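How a two-armed robot gets looked after
Irkorari Kids Science Page. September 19, 2021

Robots that clean up need cleaning up too! Weird but true. At the Wasovside workshop there's a pair of robot arms that practice kitchen jobs. Wiping, holding plates, that sort of thing. Each arm has motors at its joints, a bit like your shoulder, elbow and wrist. And at the end, a gripper. That's the hand.

So what does it take to keep them going?

First, the bolts. Both arms are fixed to a metal rail. When an arm moves, it pushes on the rail, and bolts can slowly work loose. A loose arm misses. It reaches for the plate and gets air. So someone checks every bolt with a wrench before the power goes on.

Next, cables. Cables carry power and messages to the motors. They need slack (that means extra length) so the arm can stretch out without yanking them. Too much slack and they snag on stuff. Tricky!

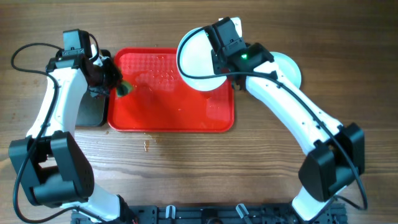 Sponge in the left gripper, plate in the right. See how the cables loop out?

Then water. Motors and water do not mix. Drips on the tray are okay, drips inside a motor are not. After a wiping job the power goes off, and a person dries the grippers with a cloth. Spills on the table get mopped up to.

Last one: teaching the arms where they are. Grown-ups call it calibration. The arms go to a starting pose, and the computer checks that each joint is where it thinks it is. If one is off by even 2 degrees, the sponge can land in the wrong spot. Fix it, run it again.

The workshop keeps a log book. 1,065 wiping runs so far, and teh sponge has been changed lots of times. Old sponges get squashy and slip out of the gripper.

Try it: hold a sponge with just your thumb and one finger. Wipe a tray. Don't bend your wrist. Hard, right?

Words to know
Gripper: a robot's hand
Joint: a place where the arm bends or turns
Calibration: checking a machine's measurements are right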